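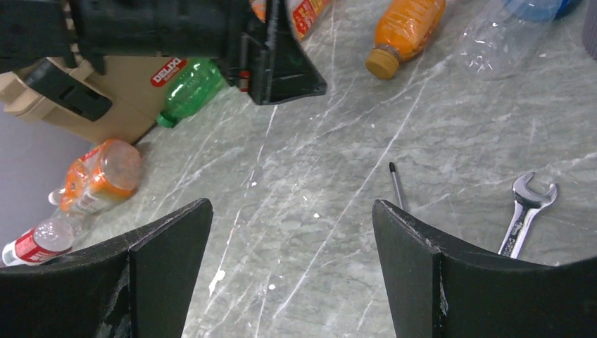
Hiritz to bring thriller Ellery to cinemas in February

Independent distributor Hiritz has picked up Ellery, a survival thriller written and directed by Corina Holzer. It opens on 26 screens in February.
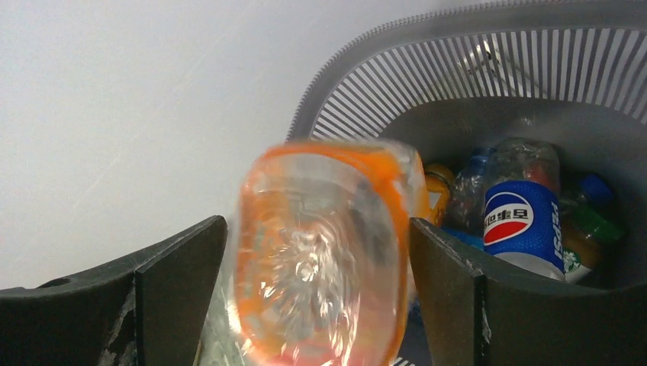
Ellery stars Yvette Lavoie as a ferry engineer stranded on a tidal island with her estranged brother, played by Flynn Halliday. The pair have one flare and no radio. Much of the first hour turns on a clear plastic bottle, which they pass back and forth and argue over. Holzer shot the film in six weeks.

"I wanted it small and tense," Holzer said. "Two people, bad weather – and the tide coming in."
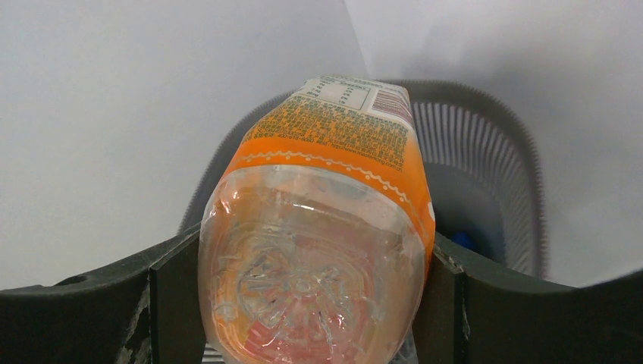 Kiri Gilchrist produced the film for Isalico. Preview screenings will be followed by a talk with the director.

Press contact: Rochelle Pirihi, Hiritz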